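Home | Projects | Reports | Kit list | Contact
Reading time: 2 minutes
Print this page | E-mail this page

Two Grippers and a Dish Rack: Final Project Report

Our project compared two grippers, the Grivel and the Asteo, on a job most of us avoid at home. 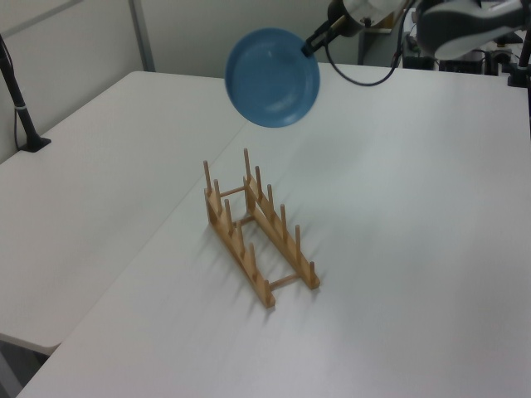

1. What we set out to do

The task was to pick up a plate, turn it on edge and lower it into a slot in a wooden rack. Each gripper got 200 attempts on the same arm, run by the Shokri controller. We had planned on 2,000 each, a figure agreed before any of us had timed one.

2. What we found

The Grivel has the stronger grip and was our favourite on paper. It held the rim well but let the plate swing a little as the arm stopped, and a little is plenty when you are aiming between two pegs. The Asteo squeezed less hard and kept the plate straighter. It also needed its zero position set again after every restart, and we restarted often.

Most failures came at the rack. Picking up was nearly dull by the second week. Lowering was where plates landed on top of a peg and stayed there, looking pleased with themselves.

We changed the approach angle 3 times. The third angle was the first one again, with better notes.

3. What we would change

The cable needs a proper clip at the wrist. We would also test bowls, which the Fitton brief asked for and which we left until March, when there was no time left to test bowls.

Back to Reports | Next project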